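## 4. Recording the bag-on-plate task for Idon

Idon is trained on two-handed teleoperation recordings. The method described in the Kitbridge report compares policies trained with and without the wrist cameras, so every recording must follow the same start procedure. Read section 3 (joint zeroing) first if the robot has been powered off since the last block.

A full block is 70 episodes.

### 4.1 Before the first episode

1. Clear the tabletop of everything except the plate and the object for this block.
2. Start the Folter recorder and wait for all streams to report ready. The head stream takes longest.
3. Open both hands fully with the `open_all` command.
4. Check that each wrist cable can follow its wrist through a full turn without pulling tight.
5. Move both arms to the ready pose and let them settle for 2 seconds.

> **Caution:** Keep hands and sleeves off the table whenever the arms are enabled. The ready pose command moves both arms at once and does not check for obstacles.

### 4.2 Placing the object

1. Set the plate between the two hands, within reach of both.
2. Put the object on the plate. A snack bag may overhang the rim on any side.
3. Turn the bag to a new angle for each episode. Do not flatten it or squeeze air out of it.
4. Confirm that neither hand is touching the bag.
5. Step back from the table and press the foot switch. The episode starts on the tone.

The hands stay open and angled in toward the plate until the tone. A start with the bag's corners pointing toward the two hands is valid, and so is one with the front corner hanging past the plate onto the table.

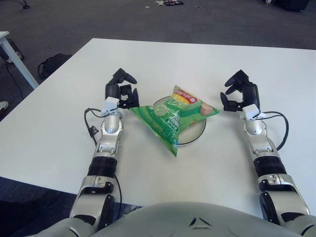
Song asked during review whether letting the bag overhang the plate makes the task too easy, given that the fingers can get under a loose corner. The pilot data did not show this. Policies trained only on centered bags did worse on overhanging ones, and the mixed set did at least as well on both. Keep the mix.

### 4.3 During the episode

1. Close on the bag with both hands. Either hand may make contact first.
2. Lift until the bag is clear of the plate.
3. Hold, then lower the bag to the table beside the plate.
4. Open both hands and return to the ready pose.
5. Press the foot switch again to stop.

If the plate moves while you are closing on the bag, carry on. Plate motion is part of the data. If the plate leaves the table, stop the episode and mark it `abort`.

**Note:** Do not restart an episode to get a cleaner grasp. Failed grasps are kept and labeled, and the training script uses them for the success classifier. Leaving them out was the main fault in the first version of the set.

### 4.4 Labeling

Label each episode before starting the next one.

| Label | Use when |
|---|---|
| `ok` | Bag lifted clear and set down |
| `slip` | Bag left either hand before set-down |
| `miss` | Bag never left the plate |
| `abort` | Operator stopped the episode |

A `slip` that is recovered within the same episode is still a `slip`. Add `r` in the comment field.

Of the 1,000 episodes in the current release, 769 carry the `ok` label. Train/test splits are made by block, never by episode, so that near-identical bag positions do not end up on both sides.

### 4.5 Ending a block

1. Disable the arms and wait for the brakes to engage.
2. Run `folter verify` on the block folder. It checks for dropped frames and for gaps between the wrist and head timestamps.
3. If verification fails on the wrist stream only, reseat that camera's cable and record the affected episodes again under new numbers. Do not overwrite the old files.
4. Replace the bag if it has split or lost its air. Enter the change in the block log.

Joint zeroing does not need to be repeated between blocks unless the arms were moved by hand while disabled.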